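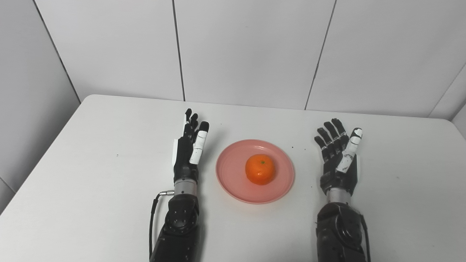 Item 5: pink plastic plate with one tangerine, white tabletop.

Tableware and Fruit Service Check – Furkton Canteen, November

Scope: plastic plates, table surfaces and whole fruit put out in the Borbély room. Mark each line OK, REPAIR or REMOVE. Comments are required for anything other than OK.

1. Tabletop clean, no sticky residue
OK. Wiped before opening. Use the Guster surface cleaner at the dilution on the label.

2. Tabletop edges free of chips and lifted trim
REPAIR. Small chip at the window end, smooth to the touch. Logged under job 296.

3. Table level, no rocking under hand pressure
OK. One foot adjusted during the check.

4. Plate stock
OK. 200 on the shelf, 28 withdrawn since the last check, mostly for knife scoring. Withdrawn plates go in the gray bin and are not to be used as saucers for plants.

5. Plates: rim, inner surface, color
OK. Ribbed inner surfaces hold residue – run a fingernail across the ribs after washing. Slight fading is acceptable. Cracks, whitening at the rim or a rough edge mean REMOVE.

6. Whole fruit: peel intact, no mold, no soft spots
OK. Check the stem end of tangerines first. Fruit with a split peel is removed even if the flesh looks sound.

7. Fruit rinsed and dried before plating
REPAIR. Drying rack is short one tray. Replacement ordered from Vurkatik.

8. Fruit stored away from cleaning products
OK. Lower shelf relabeled.

Open items: 2, 7. Recheck both when the tray arrives.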